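Penura Blocks on Metal - read me first

Welcome, and thanks for taking the time to look through our little collection. It covers 61 short sessions of small blocks being set out on grooved metal, gathered for the Penura project and last tidied up on 4 Jun 2018.
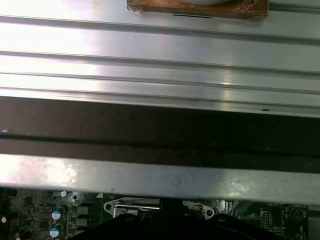 Reddish-brown block on ribbed aluminum.

Glare is common on the metal, so colours can wander a fair bit between sessions - please don't lean on them too heavily. Files are grouped into 7 folders, with roughly 700 pictures in the largest. Notes on labelling live in the Westerberg folder, and we hope to add more in July.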